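Wildlife Rehabilitation and Release: Course Handout
Unit 7: From the Enclosure Back to the Forest

Please read this handout before the seminar. It is based on the teaching case of the Dresura reserve, which we will use until the end of the course.
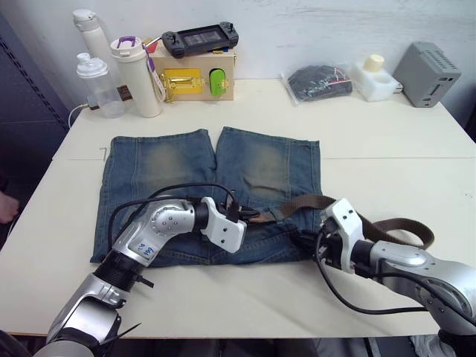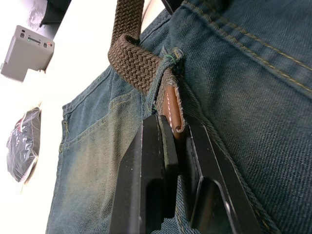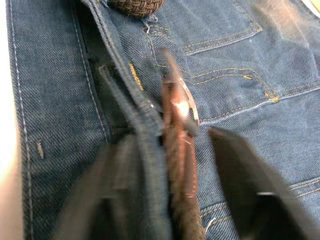
Blue jeans with a brown belt, in all three pictures.

Written by the course instructor, Wildlife Rehabilitation, Drustthorpe
Revised 11 July 2024

1. What we mean by release

In the newspapers, release is one moment: the door of the crate opens and the animal goes out. For us it is a long period. It starts on the day when the animal is admitted, when we make the first decisions about food, housing and contact with people. It finishes only when monitoring finishes, and with some species this can take years.

We use two words which students often mix. A hard release means that the animal goes directly into the habitat and receives no more support. A soft release means that it first stays in an enclosure at the site, and that food is still offered after the door is open. In Dresura the young civets had a soft release, and the adult owls had a hard release.

2. Intake and quarantine

Each animal that arrives at the Sfeir station is kept apart from the others. In this period the staff take blood and fecal samples, check the teeth or the beak, and write down the weight. An animal that was kept as a pet may look healthy and still carry an infection which it got from people. If it goes to the forest too early, the wild population pays for this mistake.

3. Behavior

The medical part is usually the shorter one. An animal from captivity may not know how to find food, build a nest or avoid a predator. It may also come near to people, and this is dangerous for both sides. At Sfeir each animal is observed in sessions of 24 minutes, always by the same observer if it is possible. The observer notes:

- height above the ground
- food taken, and how it was found
- reaction to a human voice
- contact with other animals of the same species

Please do not write "happy" or "nervous" in an observation sheet. Write what the animal did.

4. Choosing the site

The Dresura reserve has 3,815 hectares of forest. The area alone tells us little. We need to know how many animals of the species live there already, which trees give fruit in the dry months, and how far the nearest village is. The Pivwood side of the reserve was rejected because the logging road there is still open.

5. After the release

Tracking by radio collar is common, but a collar must be fitted with care on a growing animal. Droppings, nests and camera traps give further information. If an animal loses much weight or returns to houses, the team may have to catch it again. This should be planned before the release, with a free enclosure ready.

For the seminar

Read sections 2 and 4 again and prepare a short plan for one mammal of your choice. Maximum 2 pages. Plans from the June group are in the course folder, and you may look at their format.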